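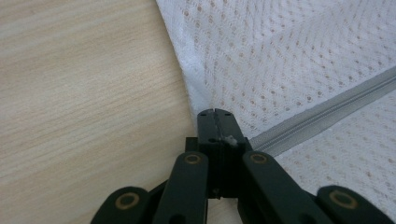
Jerome Tagle wrote in to ask why the Dinum planner still treats cloth as a solid object, given that any child with a pillowcase could tell us otherwise. Fair question, Jerome. The short version is that solid objects have the decency to stay where the planner left them.

Welcome to the November gallery for Dinum, the grasp planner we maintain at Poswood. There is one picture this time, which the web people assure me still qualifies as a gallery. It goes with the release notes for the edge-seeking branch.

Caption: closed jaws at the folded edge of a white mesh fabric, with a zipper running off to the right. The pale wooden surface is on the other side of the fold.

On mesh: the old segmenter took every small hole for a boundary and proposed a grasp at each one. The record was 2,825 candidates for a single piece of cloth. The new one merges them before scoring and hands the planner 8.

On zippers: Gornia, our labeling tool, now has a separate class for them. Before that they were filed under "edge, other," together with hems, shadows and one memorable extension cord.

On folds: the fold detector was trained on 795 labeled edges. Lazarević, our simulator, disagrees with 3 of them and refuses to say why in any log level we have tried.

Known issue: the planner's confidence score can go above 1. We have left it alone for now, as it seems happy. Patches go to the usual branch, and please run the formatter first.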